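Studstead recalls Dafis play food range over detachable small parts

Hotatcombe, July

Studstead Pty Ltd is conducting a voluntary recall of the Dafis play food range following internal torque and tension testing that identified a risk of small part detachment. The recall applies to units supplied through independent toy retailers, early learning suppliers and the company's own online store. Consumers should stop using the affected items immediately and keep them out of the reach of children.

Scope of the recall

The recall covers 2377 boxed sets carrying batch code 158 on the underside of the carton and on the instruction leaflet. The batch code is printed in black beneath the barcode. Sets with any other batch code are not affected. Loose pieces that have been separated from their carton can be identified by a two-character mould mark on the base or along the main seam, and owners who are unable to read the mark should treat the piece as affected until advised otherwise.

The Sketard range of play cookware, supplied by Studstead in similar packaging, is made from a different compound on separate tooling and is outside the scope of this recall.

Nature of the defect

The defect relates to the bond between the moulded body and the press-fit closure on pieces made in two parts. During a routine surveillance program at the company's Hotatcombe facility, closures on a proportion of retained samples separated from the body at a tensile load below the internal specification. Detached closures fitted wholly within the small parts cylinder used in the assessment of toys for children up to and including 36 months of age.

Separation was more frequent in samples that had been conditioned at elevated temperature before testing. Analysis of production records traced the cause to a reduced dwell time at the assembly press during a single production run. The reduced dwell time left the closure incompletely seated, and the interference fit relaxed further with repeated handling.

Single-piece mouldings in the same sets have no closure and met the specification. They are included in the recall so that complete sets can be returned and reconciled against despatch records.

Colourant and plasticiser content was reviewed as part of the same investigation. Results for all retained samples were within the limits set by the company's material specification, and no further action is proposed on chemical grounds.

Hazard

A detached closure may present a choking hazard to young children. At the time of release, Studstead had received six reports of closures working loose in use. None of the reports involved an injury.

What consumers should do

Check the carton or leaflet for batch code 158. If the set is affected, place all pieces in a sealed bag and return them to the place of purchase for a full refund. A receipt is not required. Where the carton has been discarded, retailers will accept returns on the basis of the mould mark.

Customers who purchased online will be sent a reply-paid satchel on request. Refunds will be made to the original payment method once the satchel has been scanned at the Hotatcombe warehouse. Customers whose payment card has expired may nominate a bank account on the return form.

Affected items should not be repaired with adhesive, donated, or passed on to op shops or toy libraries. Studstead asks that they also be kept out of household recycling, as the compound is not accepted in kerbside collections.
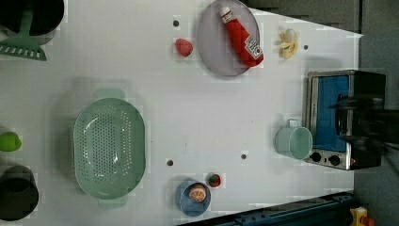
Dafis said in its statement to stockists that it supported the recall and had asked for assembly press settings to be logged at the start and end of every shift, "with the dwell time recorded as a measured value and not as a nominal one". It added that replacement stock would be held until the logs had been reviewed.

Childcare and preschool settings

Early learning services that purchased through an education supplier will be contacted directly using the delivery address held on file. About 54 services are thought to hold affected stock. Services should quarantine the items, record the quantity removed and complete the return form enclosed with the notice. A single collection will be arranged for each site at no cost. Services operating from more than one site should complete a separate form for each.

Corrective action

Production of two-part pieces has been suspended. The assembly press has been fitted with an interlock that rejects any cycle shorter than the validated dwell time, and the sampling rate for tension testing has been increased for all two-part toys made at Hotatcombe. Revised pieces will carry a new mould mark and will be supplied in cartons with a green batch panel.

Returned items will be assessed for closure retention before disposal. A summary of the results will be made available to retailers on request.

Retailers holding unsold stock should remove it from shelves and display areas, block the product code at point of sale, and await collection instructions. A printable recall notice for display at the counter is available from the Studstead trade portal.

ENDS

Media and trade enquiries: Studstead product safety desk, Hotatcombe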